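From: Pereyra
To: sikura-users
Date: 26 August 2019
Subject: Re: [sikura-users] Two-arm episodes: how to segment, what to drop

On the list, Dandden wrote:

> We are starting to record two-arm tasks and can't agree on where one
> episode ends. Our single-arm rule was "gripper closes, gripper opens,
> done." With two arms that gives us overlapping pieces and the loader
> rejects them. Also, do you keep episodes where the operator fumbles
> and recovers? We have been throwing them all out and the set is
> shrinking fast.
>
> Last thing: one fixed camera or more?

Taking these in order. All of it applies to the Miltstead set, recorded with Sikura at the January settings. If you are on a newer build the field names may differ.

Segmentation. We gave up on gripper events as boundaries. An episode starts when the operator presses the pedal and ends when both arms are back inside the home tolerance. Gripper open and close are written as marks inside the episode, one track per arm, and tracks are allowed to overlap. The loader only complains if you declare them as segments. Declare them as marks and it will take them.

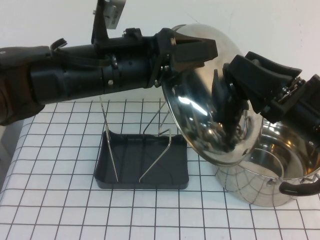
Contact between the two arms through a shared object needs its own mark. We call it "shared" and it is set by hand during review. In the lid task one gripper has the lid by the knob area and the other is pressed against the rim, so a rule based on finger width alone labels the first arm as holding and can say anything at all about the second. We tried thresholding motor current to catch it. On thin rims the signal was inside the noise, and we went back to hand marking. Two reviewers mark each episode separately. If their start times differ by more than 7 frames the episode goes back in the queue.

Fumbles. Keep them, with conditions. Our rule:

- operator recovers without touching the objects by hand: keep, tag "recovery"
- operator reaches in and fixes something: drop the whole episode
- object leaves the table: drop
- either arm hits a joint limit: keep the raw log, leave it out of training

The current release has 1265 episodes after filtering. We trained once with the recovery episodes and once without. Without them the policy did well until the first bad grasp and then repeated the same closing motion until timeout. I would not read too much into one pair of runs, but it was enough for us to stop deleting them. Do cap the share per operator. New operators produce a lot of recoveries and they are mostly the same one.

Cameras. The fixed view is the one we trust for review. Wrist views help the policy close in on small parts but are poor for deciding what happened. Polished metal is a separate problem. Reflections of the grippers move across the surface and the tracker locks onto them, so we turned the tracker off for all cookware tasks and use joint state plus raw images. Dulling spray fixed the tracker but made the objects look like nothing in a kitchen, and we dropped that data.

Grid cloth: keep it if you already use one. It makes a bumped camera easy to spot in review. Check the grid corners at the start of every session against the stored reference and log the offset even when it is zero. We lost 7 sessions before we did this, all to a mount that had slipped by a small amount. Vary the cloth in a portion of your sessions too, or the policy will learn to depend on it. We have not done enough of that.

Start poses: move the objects between episodes. Ours were too regular in the early sessions and it shows in the results. There is a placement script in the tools directory that prints a position and angle for each object. It does not check for collisions.

I can post the mark schema if there is interest. It is short, but the comments need cleaning up first.

Pereyra

--
sikura-users mailing list
To unsubscribe, send a blank message with "unsubscribe" in the subject line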